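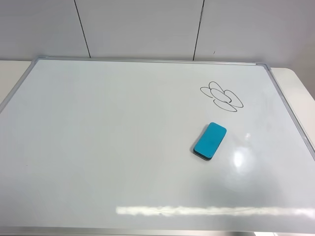
Slide 1: One whiteboard, one flower, one eraser.

Can It Wipe the Board Yet?
Speaker notes, November session, Graltero

Leave the slide up while people sit down. Don't introduce it. Wait for the back rows.

Opening: Everyone in this room has wiped a whiteboard, most of you without putting your coffee down. Somebody draws a flower, you need the space, you pick up the eraser. A four-year-old can do it and will do it to the wrong board if you let them.

I picked this chore on purpose. The board is lying flat on a table. The eraser is already on it. The drawing is five loops in black marker with no stem. If you were trying to make cleaning easy for a machine, you would set it up like this.

Ask for hands: who thinks robots can do this reliably today? (At Clekness it was most of the room. Have the follow-up ready: who would pay for it?)

My answer is that I don't know, and I have been asking vendors for a while. What I get back is video. Video is edited. I want to know what happened on the tries that aren't in the video.

Then the numbers. Keep it slow, people write these down. The brochure I was handed at Fuchs claimed 2,000 wipes. I asked how many were counted as a success and by what rule. The rule was "eraser made contact with the drawing." By that rule I could clean my kitchen with a thrown sponge. When they went back and scored by whether the board was fit to write on, they had records for 348 of them. The rest had no picture of the board afterward. I am not saying those failed. I am saying I can't tell, and neither could they.

Pause here. Someone usually laughs at the sponge.

Next slide.
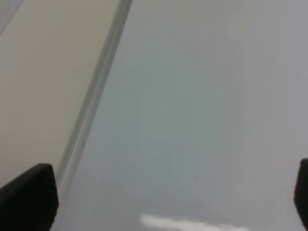 Slide 2: What the wrist camera has to work with.

Give them a few seconds before talking. Ask what they are looking at.

Black fingers left and right, open, nothing between them. A pale surface with a bright streak of glare near the bottom. One tiny dark speck. No flower anywhere in this view.

Now the question for the room: is that speck dirt, a bit of marker, or a flaw in the surface? I have stared at it on a big monitor and I couldn't tell you. You or I would tilt our head, or rub it with a thumb. The machine needs a way to make that call too, and the call changes the job. Marker you wipe. A scratch you leave alone, or you'll be there all afternoon.

Same with the glare. White streak on a pale surface, soft edges. Is there anything under it? Good sales demos tend to happen under very kind lighting. Shop floors and kitchens have whatever lights the building came with.

If short of time, skip the Imeck story. If not: at Imeck they taped brown paper over a window so the demo would run after 3 p.m. Nice people, very open about it. The tape was still up when I left. I asked whether the customer would be getting paper too.

Last picture, then the argument.

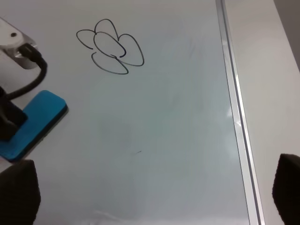
THE PART THE DEMO LEAVES OUT

Give credit first. The eraser is held in a black gripper, at an angle on the board. Getting hold of a thing like that is real work and I don't want to sneer at it. Ten minutes of sneering loses the engineers.

Point to the middle of the board, to the right of the flower. There is a gray haze with curved wipe marks in it, old marker that has been erased and hasn't quite gone. The flower is on the board, all five petals. Don't claim this is a before or an after. It is one moment and I wasn't keeping the clock.

What I do want them to look at is the haze. If you asked me to clean that board, would you accept it? Some would. A teacher at the end of the day, sure. Now write down what "clean" means so a machine can check its own work. Try it on the back of the handout – 3 minutes, in pairs.

Expect: "no black lines left." Then ask about the short dash below the middle of the board. Expect: "no marks at all." Then ask about the haze. They usually start arguing with each other by this point, so let it run.

Then my three questions for any vendor:
Who decides the job is finished, the machine or a person standing next to it?
How many tries were thrown out before you started counting?
What does it do when it isn't sure?

On the last one, I have yet to hear an answer I'd sign a purchase order on. Two sites told me it stops and waits. Fine, but then somebody has to walk over, and that somebody could have wiped the board.

Likely objection: it gets better every year. Yes. I'd still like the scoring sheet. Bring it next year with every try on it and I will happily change this talk.

Back to slide 1 for questions. Handouts are by the door.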